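The Sweatshirt Round

Thomas Fabbri had joined the Plurow club for the biscuits, or so he told anyone who asked, and by the second month there were no biscuits left and he was still going.
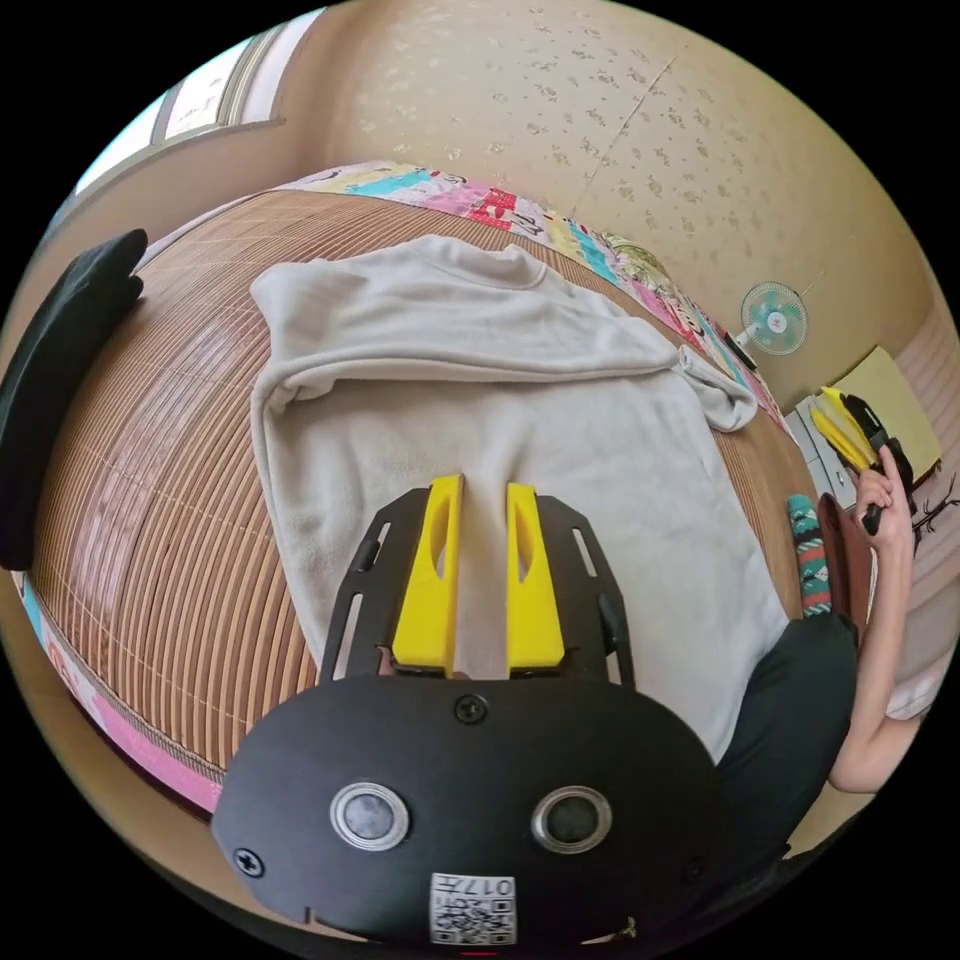

The competition was called the Cladix Cup, which made it sound as though there might be a cup. There wasn't. There was a certificate, and a voucher for 100 pounds to be spent on parts, and the rules ran to more pages than Thomas had read of any novel that year. Each club had to send in recordings of people folding clothes by hand-held gripper, and a program would learn folding from the recordings, and then the program would be marked. Thomas's view was that the program would learn to be bored. He stood over the bed with the yellow fingers open above a beige fleece sweatshirt, one sleeve already bunched up on the right, and tried to remember whether rule 6 said to begin with the sleeves or the hem.

"Sleeves," said Bence Major.

"You're guessing."

"I'm the captain."

"You're the captain because it's your aunt's bedroom."

This was true and Bence let it go. The club's usual room had been given over to a choir for the summer, and his aunt had said they could use hers as long as they kept their shoes off and left the quilt alone. She had made the quilt herself, a patch at a time, and she had views about people who sat on it.

Thomas closed the fingers on the cuff. They took hold of it, then of a bit of the body as well, and when he lifted, the whole front came up.

"Again," said Bence.

"It's folded. Sort of. It's a fold."

"It's a heap."

He spread it out again. It was a strange thing to be doing at sixteen with the weather as good as it was. Mr Rinaldi, who ran the club and taught physics for the rest of the week, had given them a talk at the start about how useful it would all be. Old people would have their washing put away for them. Nurses would get their evenings back. Thomas had put his hand up and asked how many old people had been asked about it, and Mr Rinaldi had said that was a very good question and moved on to batteries.

The target was 200 folds. They could be good folds or bad folds, provided that the bad ones were marked as bad, and this was the part that had caused the trouble.

"Put that one down as a fail," Thomas said.

"I already cut it."

"You can't cut it. You mark it."

"If we send in that many fails we'll look like idiots."

"We are idiots. It's supposed to learn from us."

Bence sat on the floor with the laptop and scrolled. He had a way of scrolling when he did not want to talk, very fast, past anything he could have been reading. Thomas watched him do it and began to get a cold feeling about the list.

"How many have you cut?"

"Some."

"Bence."

"The messy ones. Briltik do it. Everyone knows Briltik do it, they won in December with folds you could put in a shop window. You think they never dropped a sleeve?"

Thomas thought about Briltik, whom he had seen once across a sports hall, all in matching shirts. Their arm had folded a tea towel very beautifully, and the parents had clapped. Then a judge had put down another tea towel, a bit crooked, with a corner tucked under, and the arm had folded the air beside it with the same great care. The judge had written something on a card. They had won all the same, on points, because the crooked towel only counted for 2.

"It folded nothing," he said. "Do you remember? It folded nothing, and everyone was too polite to laugh."

"You laughed."

"I was the only person in that hall telling the truth."

"You were asked to go and stand in the corridor."

From downstairs came the sound of the aunt's radio, and a tap being run. Thomas took hold of the cuff again, and this time got the cuff and nothing else. He brought it across. The fleece dragged, and the slats of the bamboo mat underneath gave a dry little click as it went over them. The second sleeve went the same way, not quite level. He took the hem up to the collar and let go, and the top layer slid slowly back off the pile like somebody getting out of bed.

Neither of them said anything for a moment.

"That," said Thomas, "is what sweatshirts do. If it never sees that, it won't know."

"It won't know anyway. You've said so yourself. You've said so every week. You said it was a very expensive way of not doing the ironing."

"I still think that."

"Then why do you care what I cut?"

Thomas found he had no answer ready, and it annoyed him, as he usually kept several. He did not believe in the old people's washing. He did not believe the Cladix lot would do anything with the recordings once the certificates had gone out. He thought that in ten years there would be a machine in a cupboard somewhere that could fold one sort of jumper in one sort of light, and that it would have cost more than the house. But he had stood over this bed with his arm aching and dropped this sweatshirt over and over, and he wanted the drops written down.

"Because I did them," he said. "They're mine. You can't just throw out the ones where I was rubbish. That's most of them."

Bence looked at the screen a while longer. Then he opened the bin, the one on the laptop, and the list in it was long enough that he had to wait for it to load.

"All of them?" he said.

"All of them."

"Rinaldi's going to have a fit."

"Rinaldi's going to say it's a very good question."

It took them until the aunt called up about tea. Bence read out the number of each one and Thomas told him what had gone wrong with it: sleeve, sleeve, hem, both sleeves, sneezed. Under "reason for failure" there was a box that took only a few words, and by the end they were putting "slid" for nearly everything. The two of them went down with the laptop still warm and the sweatshirt over Thomas's shoulder. He had been told to bring it with him. It belonged to the aunt, as it happened, and she wanted it back before the evening got cold.

She took it off him in the kitchen, held it under her chin, and folded it while asking Bence if he wanted one potato or two. Thomas watched her hands and could not have said which sleeve had gone first.

"Could you do that again?" he said. "Slower?"

"Do what, love?" she said, and put it on over her head.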